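Griltar Table Loom: Owner's Guide
Section 3. Setting Up and Warping Your Loom

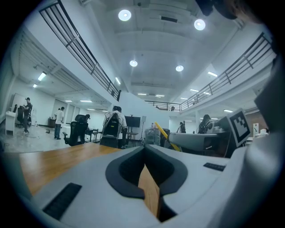 Before you unpack a single part, do give a little thought to where the loom is going to live, as it will be happier (and so will you) if it can stay put for the length of a project. A Griltar will sit nicely on most sturdy tables, though it does like a level surface and a bit of elbow room on both sides for the shuttle to come and go. A wooden tabletop with a honey-brown finish, or any other you are fond of, deserves a folded cloth or a thin felt mat under the loom's feet, for the beater gives the whole thing a small nudge with every pick and those nudges add up over a long scarf. In a busy workroom, choose the end of the table that people don't walk past, or your warp will catch on every sleeve in the building.

You will need: the loom frame, the reed, the threading hook, 2 table clamps, the warping peg, 3 warp sticks, a pair of scissors, and your warp yarn. For a first warp we suggest a smooth, strong cotton in a pale colour. Please save the lovely hairy mohair for later on — it clings to itself, and it can make a beginner quite cross.

Fixing the loom to the table

1. Stand the loom with the back beam at the table edge and the front beam pointing into the room. This feels the wrong way round, and it is meant to. You will turn it about when the warping is done.

2. Slide a clamp over the lower rail on each side and tighten by hand until the loom no longer shifts when you lean on it.

3. Check that both ratchets click freely and that each pawl drops fully between the teeth.

Caution: Do not tighten the clamps with pliers or a spanner. The rail is softwood and will bruise.

Measuring and threading the warp

4. Clamp the warping peg to a second table, or to the back of a heavy chair with somebody sitting in it. Measure from the peg to the back beam. A distance of 155 centimetres gives enough for a short scarf with its fringe, allowing for the part at the end that can't be woven.

5. Tie your yarn to the back stick with a double knot. Put the cone on the floor directly behind the loom, where it can unwind without toppling.

6. With the threading hook, draw a loop of yarn through the first slot you wish to use, walk it over to the peg and drop it on. Go back, take the yarn round the back stick and draw the next loop through the next slot. Carry on in this way until you reach the width you want.

7. Keep each loop just taut. You are after the feel of a washing line, and a guitar string is far too much. If the peg begins to lean, stop and ease the last few loops.

Note: Do stop for tea at a slot you can find again. A scrap of red wool tied to the reed beside your last slot does the job very well, and it was Chepkoech Lyimo, who taught the first classes on this loom at Noton, who persuaded us to put one in every box.

Winding on

8. Cut the loops at the peg, holding the whole bundle firmly in one hand, and tie a loose overhand knot in the end.

9. Ask a friend to hold the bundle while you turn the back beam. Feed in a sheet of strong brown paper as you go, a little wider than the warp, and slip in the warp sticks on the first turn to cover the knots.

10. Stop when the end of the warp hangs just in front of the front beam. Take one thread from each slot and pass it through the hole beside it, working from one side to the other.

11. Turn the loom about, tie the threads to the front stick in small bunches, and pat across them with a flat hand. Any bunch that feels soft should be tightened and tied again.

Caution: Release the ratchets a tooth at a time, with one hand on the beam handle. A warp under full tension can spin the handle sharply and rap your knuckles.

If a thread snaps while you are winding on, please don't unpick everything. Leave it be, and turn to Section 5, where Atieno Barasa's method for mending a broken warp end is set out with a pin and a spare length of yarn.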